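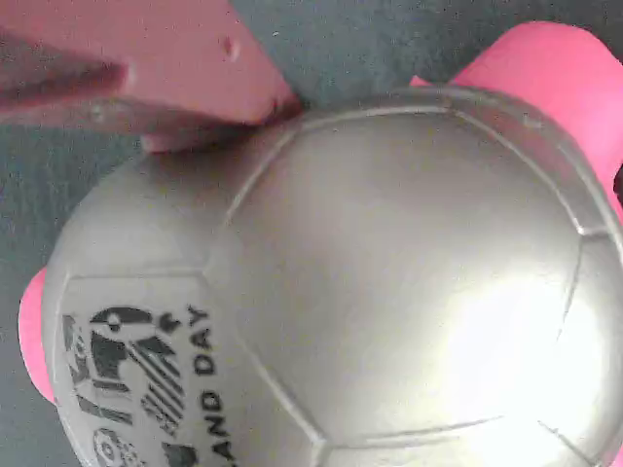
**[grasp-practice] Working group: handling rules**

Re: Draft 4, section on soft-object grasps

On the draft, the Rorkitz list moderator wrote:

> We propose that any three-finger hand used in a shared space must pass the ball test before it is allowed near people. The hand holds an inflated ball and the ball must come out unmarked. Norka has logged 1,600 holds this way and considers the method settled. Unless there are objections we will move the wording into the main text in November.

I have an objection, or maybe a few.

First, the test says "unmarked" and never says who looks, or under what light. Take the ball at the top of this message. It's silver-gray and a bit shiny, and on the right side the glare is bright enough to wash out the seams. Would you sign off on that panel from a picture? I wouldn't. If the rule stays, it should name a matte ball and a fixed lamp.

Second, printing. Ours has black lettering and a logo on one side. Does a scuff on the ink count as a mark? One reader will say yes and the next will say it's only decoration. A plain ball settles it. Giveaway balls are cheap, I know, but a standard shouldn't depend on what was left in the cupboard.

Third, and this is my real complaint – a ball is about the most forgiving thing you can hand to a gripper. It's round and it gives when you squeeze it. Three fingers pressing from different sides will find a hold on it nearly any way you bring them in. I don't see how that tells me anything about a wrist or a coat sleeve. The draft jumps from one to the other in a single sentence, with no force limit written down anywhere.

The count doesn't move me either. 1,600 holds of the same object is one result with a lot of paperwork. The Jekedari log has 203 entries and I learned more from it, mostly from the column where people wrote down what the object was and how full it was pumped.

What I'd accept:

- inflation pressure stated, with a tolerance
- peak finger force recorded for every hold
- at least one object with a corner on it
- the ball test kept as a setup check and moved to the appendix

If Norka has force data from those runs, please post it – the summary table in Draft 4 only lists pass and fail. Until then I'm a no on moving the wording in November.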